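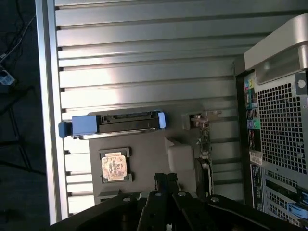 Nesetti Desktop Teardown Set

Data card, third release. Maintained by the Warkamura Hardware Reuse Office. Contact for corrections: Birsen Ertürk, records; Thảo La, workshop.

Summary

The set documents the interiors of retired desktop tower computers received for parts recovery. It covers 111 towers. Each tower is opened, laid on its side and recorded before any part is removed. Records include photographs, a parts list and a short condition note.

Contents

Each tower has one folder, named by intake number. The parts list uses the following headings: hard drive and carrier, processor and socket, memory, power supply, expansion slots, rear ports, case hardware. Clips, latches and covers belong under case hardware, except for drive carriers, which are listed with the drive. Of the 111 towers, 59 arrived with a hard drive fitted. No data was read from any drive.

Condition terms

Clean: no marks visible without magnification.
Marked: stains, smudges or residue on the surface. Processors without a heat sink are often graded here. The term says nothing about whether the part works.
Damaged: bent, cracked or missing pieces.

Grades were assigned by one reader and checked by a second. Where the two disagreed, the lower grade was kept.

Known limits

Intake from the Elo and Ardeleanu sites was recorded under different lighting. Bare metal panels in the Elo folders may show strong reflections, and cable colors should not be compared between sites. Small connectors behind wire bundles are listed only if they could be identified without moving the wires.

Labels and privacy

Asset tags and serial numbers are left out of the parts lists. Requests to remove a photograph should give the intake number and are answered by the records desk.

Changes in this release

Port names were made consistent (PS/2, audio, network). Duplicate entries for slot covers were merged. The next intake is planned for November.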